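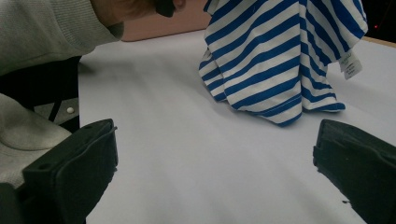
April 11, 2023

Budget night, or what passes for it

Went through the Fandar quote again after supper. Third time, and it hasn't got any prettier. They want 593 a month for the folding arm on a 14 month lease, and the grippers are extra. Grippers extra! It's like selling me a ute and charging for the wheels. Ebbe Vik says every supplier does it and I should stop taking it personally. I notice Ebbe isn't signing anything.

My trouble is with the number they put on page two, 262 garments a shift. What garments? I'd bet my own money it was tea towels, or flat white tees all the same size, laid square on the table by somebody patient. We get stripy tops with the care label hanging out the side seam and the hem bunched up under itself. A person sorts that without thinking. I asked Fandar's man if the figure covered knits and he said it was "representative of mixed loads". I wrote that down so I can read it back to him in June.

Then there's the fingers. Black plastic, and there's a bit on the inner edge of one that looks rough to me, maybe chipped. Could be nothing. Could also be the thing that pulls a thread in somebody's good jumper, and I don't see a line in the quote for that. A spare pair is 31 on the parts list, fair enough, but how many pairs a year? Blank column.

Also not in the quote: a new table for the Okthorpe room, the power, and whoever has to lean over the thing with their nose nearly on the tabletop to see what it's up to. That's wages. Strand left wages out of their quote as well, so they're as bad as each other.

Stolladum are supposed to have bought two of these. Must ring them and ask what they really paid, and whether both still get switched on.

Have pencilled in the lease with a question mark and left the purchase line at nil. Need to find last year's dryer invoice before I do any more.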